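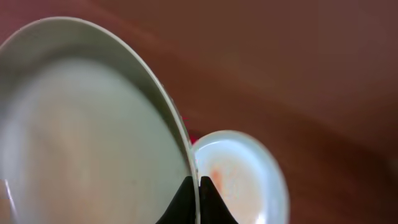

Success rate drops when the tray has water on it. Train longer or collect more?

We are fine-tuning a two-arm policy on clearing plates and wiping a red tray. The training set is 165 demonstrations from the Uleter bench, and the inputs are a head view plus the wrist views. On a dry tray the results are good. With water on it, the policy often goes for a highlight and closes on nothing.
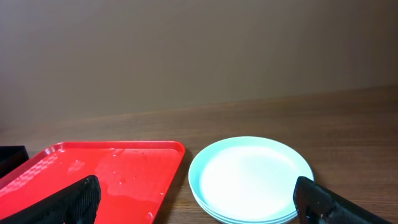 Wrist view, water on the tray, plates stacked to the right.

Loss was flat by step 4000. Would you keep training or go back and record more?

Posted by benchnorth

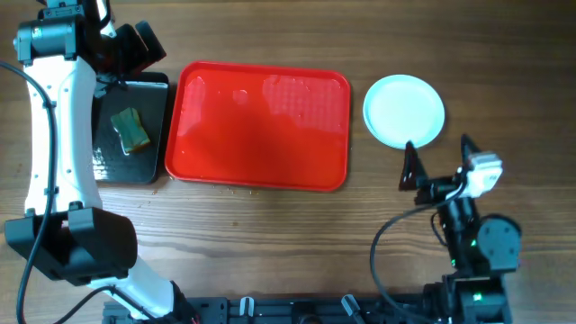

tray_rate

Record more. A flat loss tells you the policy fits what you gave it, and it won't tell you much about glare. In the Brosedero runs we went up to 750 episodes, and most of the gain came from the ones where we changed the lighting and the amount of water between takes. Extra takes of the same layout did very little.

Check your split too. If episodes from one session are in both train and test, your dry number is too high.

sorik_user

more training worked for me, try doubling the steps

halfduplex

I agree with tray_rate on the data, but first find out which view is causing the misses. Run the same checkpoint with the head view masked, then with the wrist views masked, on both dry and wet trays. Keep the start positions fixed — otherwise you are comparing layouts.
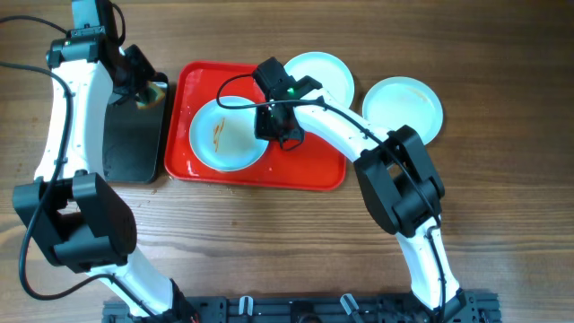 Masking results are easier to read if you log them by phase, so score approach, grasp and release separately. Start with the approach. With a gripper over the right part of the tray and the sauce-marked plate on the left half, the head view still gives you the plate's rim and the tray edges, and the bright patches are mostly along those edges. If the misses stay when the head view is masked, look at the wrist views next. We ran 3 seeds per condition using the Obradović scoring sheet and reported each seed, not only the mean.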